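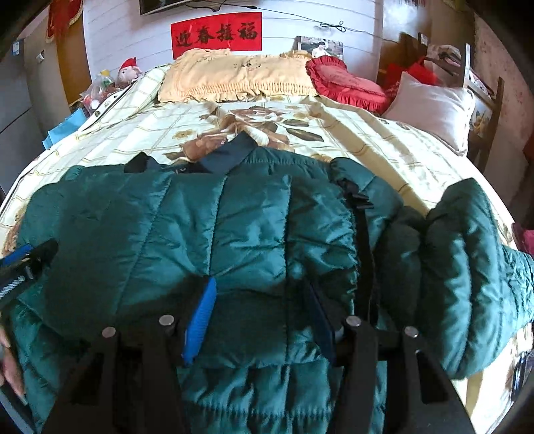 Figure 1. Gripper pressed down on a quilted jacket, seen from the tool's own camera.

Setup and Upkeep of the Husent Hand-Held Gripper
Kyu-ri Myung
Skutcombe College, Mechatronics Project II
10 May 2026

Summary

This report covers one hand-held gripper, called the Husent unit in our course, from the day I was assigned it to the end of the term. It includes the initial setup, the weekly care routine, two repairs, and the results of the alignment checks. The unit recorded 3,369 full open-and-close cycles during the project. It was out of use twice, once for a sticking return spring and once for a loose camera mount. Clothing and bedding were the main test items, and the upkeep schedule was written with those in mind.

1. The unit

The Husent is held in the hand and closed with a trigger. It has no motor. A camera on the tool looks forward over the fingers and records what they do. Since the operator supplies the force, most of the things that go wrong are mechanical: dirt, wear, loose fasteners, and springs that no longer pull evenly.

The fingers are flat dark plates that get wider toward the camera. Each one has two round silver pins, and all four pins show in the camera view, as in Figure 1. I used them as reference points for alignment because they stand out well against the black. The blue textured pad that hangs between the fingers also shows up clearly and was checked each week for lint.

The spare parts came in a box marked Stelum. The box had springs in two lengths, a bag of screws, a strip of pad material, and a replacement trigger link. There was no parts list, so making one was my first job. It is in the project binder.

2. Initial setup

Setup took two lab periods. The order below is the one I ended up with. On the first try I aligned the camera before adjusting the fingers and had to do the camera again.

Wipe the fingers and pads with a dry cloth, then a damp one. Let them dry.
Open and close the tool by hand ten times and listen for scraping.
Tighten the finger screws with the fingers closed.
Fit the return spring and check that the fingers open fully when the trigger is let go.
Mount the camera and tighten its two screws a quarter turn at a time, going back and forth between them.
Record a short clip against a plain surface.
Run the clip through Ryu.

Ryu is the alignment script that the class uses. It finds the pins on the left and right fingers and reports how far each pair sits from its saved position, in pixels. The script was written by an earlier class and I changed only the settings. A result under 5 pixels on both sides counts as a pass. My first reading was 11 on the left and 3 on the right. The left finger screw was not fully seated. After I reseated it the reading was 4 and 3.

3. Test items

Setup checks were done on a plain surface, but the unit is meant for soft household goods, so every weekly check ended with a few grips on cloth. I used towels, a pillowcase, two shirts, and a puffer jacket.

The jacket was the most useful item. Its quilting has raised panels with seams running both ways, and the glossy fabric throws bright highlights. Ryu sometimes took a highlight for a pin when one fell close to the edge of a finger. I dealt with this by lowering the exposure one step for glossy items and by making the search area around each pin smaller. With both changes in place the false readings dropped from nine in one session to one in the next.

Straps were a separate problem. A strap lying across a garment can get between a finger and its pad, and pulling it out sideways puts a twisting load on the finger. The care sheet now says to open the fingers all the way and lift the tool straight up.

4. Weekly care

The care routine took me less than half an hour once I knew it. I did it before the first session of the week.

Remove lint from the pads with a soft brush. Do not use tape on the textured pad. I tried it once and it left glue in the grooves.
Check the pad edges for lifting.
Look at the coils of each spring for gaps that are not even.
Check the camera screws by hand, then with the driver.
Clean the lens with a lens cloth.
Record the plain-surface clip and run Ryu.
Write the cycle count and both readings in the log.

The manual that came with the unit gives a service interval of 800 cycles for a full cleaning of the trigger linkage. I changed this to 500 after the first repair, which is described next. Fleece and towels shed much more than I expected, and the lint goes straight into the linkage.

5. Repair one: sticking return spring

In April the fingers began to open slowly. At first I could only feel it, and the readings from Ryu were still a pass. Two sessions later the left finger stopped short of fully open and the left reading went up to 9.

I took off the side cover and found lint packed around the spring and its post. There was also a small burr on the post. I did the following:

Unhooked the spring with needle-nose pliers, with a cloth over my other hand in case it jumped.
Cleaned the post and the hook with a cotton swab and alcohol.
Took the burr off with fine sandpaper, 57 light strokes by my notes, stopping to check with a fingernail.
Fitted a new spring from the box.
Cycled the tool by hand and checked both sides.

The first spring I fitted was the longer of the two lengths and it was too weak to open the fingers all the way. The shorter one worked. I have since put the two lengths in separate labeled bags. The left reading after the repair was 3.

The old spring measured 1 mm longer than a new one of the same type. I do not know if it had stretched during my sessions or was already like that when I got the unit, because I did not measure it at setup. Springs should be measured and logged on day one.

6. Repair two: loose camera mount

This one was my own mistake. After cleaning the lens I tightened only one of the two camera screws. During the next session the picture slowly tilted, and both readings in Ryu drifted by the same amount in the same direction. When only one side moves, the fault is in a finger or a spring. When both move together, the camera should be checked first. I wasted most of a lab period on the fingers before I saw this.

The fix was to reset the mount, tighten both screws evenly, and draw a thin paint line across each screw head and the mount. If the line is broken, the screw has turned. I recorded a new reference clip and discarded the session with the tilted picture.

7. Open items

The side cover has four screws and one of them is partly stripped. It holds, but it should be replaced before the next person opens the cover.

The parts box is down to one short spring.

Ryu still needs the exposure changed by hand for glossy fabric. An automatic setting would save time, but I did not get to it.

The pad edges are fine at the moment. The strip of pad material has not been cut yet, and I have left a paper template with it in the binder, next to the log and the revised care sheet.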